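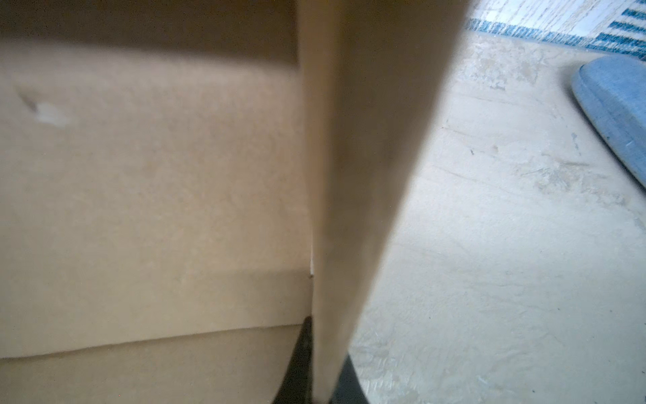
Talk notes, Stelivum evening, 06/05/2023

- Greet people, wait for the door to close.
- Start with the story. The old people of Dilstead say that a shepherd lost his way on the hill and promised the goddess Romia a lamp if she would bring him home. In the morning he found a spring under his feet.
- Go slowly here. The spring is the heart of the legend.
- The shrine stands above it. Pilgrims climb 112 steps, and many stop on every one to say a short prayer.
- The big festival is in September. Over 3,000 people come, and they stay 5 nights. 832 lamps are lit on the last night — one for each family in the first temple book.
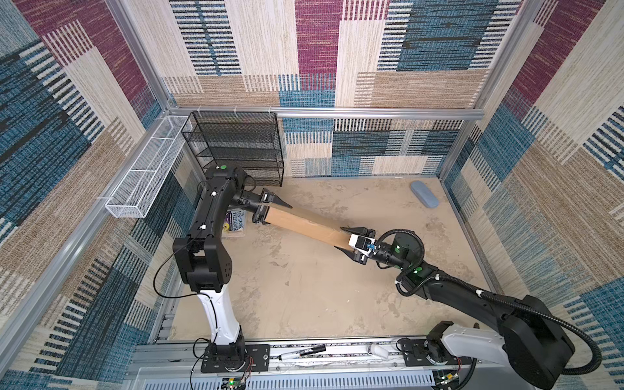
Dương wrote to me after the last talk that in her grandmother's version there was no shepherd, only a widow, and the lamp was her own kitchen lamp. Read this part aloud.

- Say that both versions are still sung, the widow's mostly in the lower village.
- Play the short song. If the sound fails, read the first verse.
- Questions.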